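Closberg Rebounder Pro review: one winter with a shooting pad in the basement

I held out on buying a proper shooting pad for longer than any beer leaguer I know. I had a sheet of something slippery that came off the back of a shower stall, and for three seasons it did the job, mostly, if you didn't mind the puck jumping every time it hit the seam. Then in October I caught an edge of it with my heel, went down on one knee in front of both my kids and decided that was enough of that.

So I bought the Closberg Rebounder Pro. I paid $400 for it at Grinton Sports, plus tax, and I've been shooting on it four or five nights a week ever since. I play left wing on a team called the Sastside Mudhens (third tier, late ice, very proud of our one banner) and I coach a bit of U11, so this is a review from that end of the pool. If you're a junior prospect with a rink in your yard, you'll probably want something bigger.

What you get

The box has the pad itself in two halves, a rebounder bar that clamps to the far edge, a passing strap that goes on the side, a bottle of glide spray and a bag of little rubber feet. No pucks. I thought for that money they could have thrown in a puck, but whatever, I've got a milk crate full of them.

The two halves lock together with tabs underneath. Mine were stiff as anything the first time and I had to stand on the join to get it to click. My wife held the other end and offered comments. After it had been down overnight the edges relaxed and the seam went nearly flat, and you can run a puck across it without feeling much of anything. Compared with the shower stall it's night and day.

Instructions are a single folded sheet with drawings so tiny I ended up taking a photo with my phone and zooming in. The rubber feet aren't on the drawings at all. They go on the corners. I worked that out in week two, after the pad had crept far enough across the floor to pin the laundry room door shut.

How it feels

It's slick! Really slick, with the spray on. Without the spray it's okay, a bit draggy, something like the last five minutes before the Zamboni comes out. I use about a teaspoon of spray wiped around with an old T-shirt and that gets me through two or three sessions.

Wrist shots feel right. I can load the stick and drag the puck in and the release comes off the blade the way it does on the ice, give or take. Snap shots the same. Slap shots I'd be careful with, as the pad is on concrete and there's no give in it whatsoever, so if you catch it heavy you feel it right up into your elbows. I took three full clappers the first night, showing off, and had a tingly hand through supper. Now I keep to half slappers and I've got no complaints.

Stick wear is the thing people ask me about in the room. Yes, it chews tape. I go through a tape job a week, where I used to get a month out of one. I've started using an old stick downstairs, a Holst I retired two years ago when the blade started to go soft, and I keep my good one in the car. The heel on the Holst is getting shiny but it hasn't split. 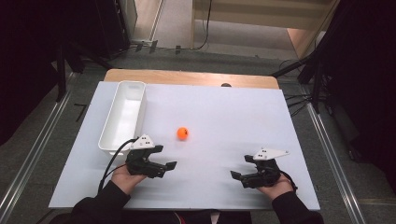 White board on the table, two grippers face to face.

The rebounder bar is the part I went in most doubtful about and it has turned out to be my favourite bit. It's an elastic band stretched over a metal bar, and the puck comes back at you with some real pace if you hit it flat. If you hit it on edge, it goes wherever it wants. I've lost pucks behind the furnace and under the freezer, and one into a bag of hockey gear that I then carried to the rink without knowing.

What I like about it is that it makes you look up. You pass, you get it back, you shoot, and after a few weeks you're not staring at the puck the whole time. My backhand catch was terrible in the fall. I mean really bad, pucks hopping over my blade at the blue line and everybody groaning. By the new year I was settling those passes and even getting a shot off once in a while. Halfdan Snorradóttir, our centre, told me in the dressing room that he'd stopped aiming for my forehand, and from him that counts as a bouquet of flowers.

The band does get loose. There's a knob at one end to tighten it, and I give it a quarter turn every couple of weeks. On my unit the knob is plastic and I don't love that. Everything else on the bar is metal and this one piece, the piece you have to keep cranking, feels like it came off a toy. If it breaks I'll update the review.

The passing strap on the side I can take or leave. It's meant to be for one-timers off an angle, and in theory that's great, but the pad is only so wide and by the time you're set up properly you're standing half off it. My eleven-year-old gets more use out of it than I do. She's shorter, her stick's shorter, and she fits. She has also figured out how to pass it around a corner off both bands and back to herself, which I can't do and she knows it.

Using it with the kids

I took it to the community hall twice for U11 dryland, and I'd say it's portable in the way a couch is portable. It comes apart and each half fits in the back of our wagon with the seats down, but they're heavy and awkward and there's nowhere good to put your fingers. Handles would have been a nice touch, Closberg. Even a cut-out.

The kids loved it, mind you. We had one line doing give-and-goes on the bar, one line stickhandling around cones and a third line supposedly doing squats and mostly lying down. I set a target of 79 clean passes for the group because that's the number on my sweater, and they got there with a minute to spare and made such a racket that the seniors' bridge club came to see what was going on. I'd lug it over there again for that alone, sore fingers and all.

One caution for anybody with little ones: when it's been sprayed it's as slippery under sock feet as it is under a puck. We have a runners-only rule now. My son found the rule out the hard way and was fine, just offended.

Noise

It's loud. I hadn't thought about it at all before I bought it and I should have. A puck on a pad on concrete is a clack you can hear two floors up, and the rebounder adds a kind of twang. I put an old carpet remnant under the pad, and that helped with the boom but made the join a bit springy, so I took it out and put down thin foam, the stuff they sell for under laminate floors. That's the best of both, I think. We've settled on no shooting after nine at night, which is a house rule and in no way a suggestion from my neighbour.

How it has held up

Around 32 sessions in, I turned the whole thing over and gave it a good look. The top has light scratches all through the middle where I do most of my shooting. You can see them when the light is low and you can't feel them with your hand. There's one real gouge near the front, and that's from me dropping a skate on it, so I can't blame the pad. The tabs underneath are all still there. Black marks from the pucks come off with dish soap and a cloth, and I do that whenever it starts to look grubby, so not very often.

The corner nearest the furnace has lifted a tiny bit. I don't know if that's the heat or if the floor's not level there, as nothing in this house is level. A dumbbell sat on it for a weekend and it went most of the way back down.

Customer service, briefly: I wrote to Closberg about a replacement band, to have one on hand, and they answered within a couple of days and sent it out at a fair price. They didn't have the knob as a separate part. I asked.

Things I'd change

A metal knob. Handles. A slightly longer pad so I could stand back from it properly on a one-timer. A bigger bottle of glide spray, too, as mine ran out by Christmas and the refill costs more than I'd like. A guy on the team swears by furniture polish instead. I tried it on one corner and it worked fine but the basement smelled like my grandma's piano for a week.

Is it worth the money?

For me, yes. I've already got more goals this season than all of last year (don't ask how many that was) and two of them were quick releases from the hash marks that I would never have tried before. Some of that is Halfdan's passing and some of it is a soft schedule. I'd still put a fair chunk of it down to the basement.

If you only want somewhere to wear out the puppy-dog energy before a game, get a cheap roll-out sheet and save your cash. If you've got the floor space, a tolerant family and a backhand like mine was, then have a look at the Closberg. Grinton usually has one set up by the skate sharpening counter and they'll let you take a few on it if it's not busy.

Four out of five from me. I'm taking the point off for that knob.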